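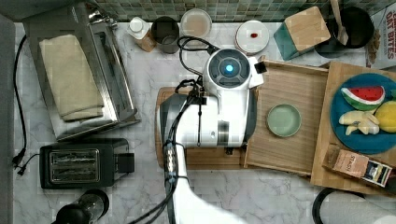
**Meredith**
*Writes the house guides at Lornville*

## 4. Setting up the breakfast counter

You have the keys, you have found the light switch, and you have most likely already put something on the counter that doesn't belong there. It happens to everyone who stays in the Flivside flat. Section 4 covers the marble top, the boards and tray, the plates, the two toasting appliances and the row along the tiles. Allow yourself a cup of tea's worth of time, and make the tea first.

### 4.1 Before you start

1. Wipe the marble with a damp cloth and dry it. No vinegar, no lemon juice, no cream cleaner. Marble looks tough and has the constitution of a Victorian aunt.
2. Check that the plugs for the toaster and the toaster oven are out at the wall.
3. Take the folded towel off the top of the toaster oven and put it somewhere else. Anywhere else. The rail by the door was fitted for it at some expense.

> **CAUTION:** The top of the toaster oven gets hot. It makes a lovely shelf for exactly as long as you don't cook anything. Nothing lives up there while the oven is on, and that includes towels, post and bread you're "just resting".

### 4.2 Boards and tray

1. Lay the cutting board flat, long side running along the counter. All chopping happens on it.
2. Set the shallow tray with the raised edges to the right of the cutting board. If space is tight, the tray may overlap the end of the board.
3. Put the small pale green plate in the tray. It is for toast, half a bun or whatever you've promised yourself is a light breakfast.
4. Place the larger board to the right of the tray. The teal plate goes on this one.

*Note:* Wooden boards are washed by hand and dried standing up. The dishwasher will bend them, and a bent board rocks under the knife in a way that concentrates the mind.

### 4.3 The teal plate

The fruit on the teal plate is toy fruit. We mention it because a previous edition of this guide didn't, and we had a letter. The watermelon, the banana and the lemon are there for visiting children and for colour. Wash them in warm soapy water when they get sticky, dry them, and put them back. The lemon rolls if you let it, so keep it on the plate.

Real fruit goes in the bowl on the table. Please don't mix the two.
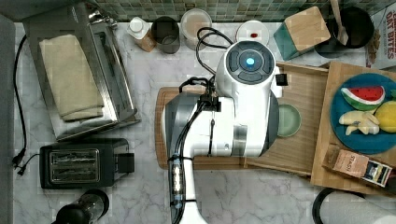 *Fig. 4b. Tray overlapping the cutting board, teal plate on the larger board, tea within reach.*

### 4.4 Tea

1. Leave the box of Stash on the larger board, below the teal plate. Straight or slanted, we've stopped minding.
2. When it's empty, throw it away. An empty tea box left on a counter is a cruelty to the next person up.
3. Spare tea is in the Skovetti cupboard, second shelf, behind the 44 takeaway menus.

### 4.5 The row along the tiles

Pots, canisters and cereal stand at the back against the green tiles.

1. Keep the teal canister with the wooden top next to the black pot. Press the top down after use.
2. The wooden spoon stands in the black pot, handle up.
3. Fold the inner bag of the oat bites closed before you put the box back. Soft cereal is not covered by your deposit, but it ought to be.
4. Wipe the tiles behind the row on Thursday, when the bins go out. The mosaic has something like 2,000 small squares and every one has a gap beside it, so use a soft brush and don't start if you're expected anywhere.

### 4.6 Using the toasting appliances

1. Use the black two-slot toaster for sliced bread. Start with a low setting. The middle one is for people who like charcoal.
2. Use the toaster oven for anything thick, cheesy or awkward. Heat it to 200 degrees and put the food in once it's up to temperature.
3. Run one appliance at a time. The fuse box is in the hall cupboard, should you prefer to learn this the other way.
4. Keep the cords clear of the hot surfaces.
5. Unplug both when you've finished, let them cool, then empty the crumb trays into the bin.

If the toaster won't stay down, see 7.2. If it won't come up, unplug it before you see 7.2, and leave the knives in the drawer.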